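The sorting table at Skiltville

Hi all! For anyone new, we've been setting up a sorting table in the front room at Skiltville – baskets, handwritten labels, and a pile of bits and pieces that need to find their proper home. It's my favourite corner of the place and I've spent far too long fussing over it (the first lot of labels were printed, and I've gone right off them).

The woven baskets took me ages to track down. I wanted that warm orange-brown colour against the white table, and something with a decent chunky braid around the rim. 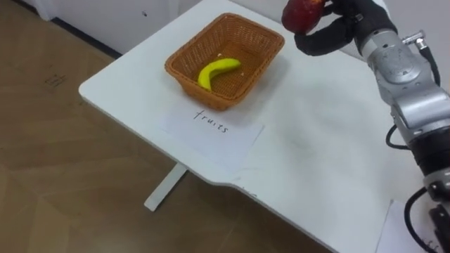 Banana in the fruits basket, apple in the hand.

Mohammed-Awal Dankwa reckons we should have gone with plastic tubs, and he may have a point about wiping them down, but I think the wicker looks so much nicer! We had 13 different tubs in the old cupboard and not one of them matched. The labels are just plain white paper with pen, all in lowercase, and they're dead easy to redo when somebody has a better idea for a category.

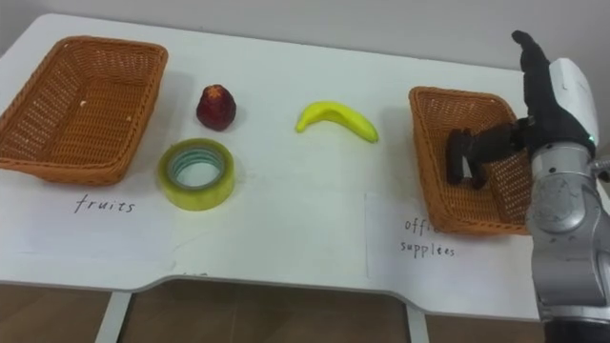

I do like keeping the categories broad, though. Fruit is fruit, whether it's a banana or something red and knobbly, and once you start splitting things up any finer you end up with seven baskets and no room left to put anything down. Ghazala wants to try a kitchen round next, with spoons and cups and so on, and I've already got my eye on another pair of baskets. More pictures once those turn up – and if you have any odds and ends we could sort, bring them along!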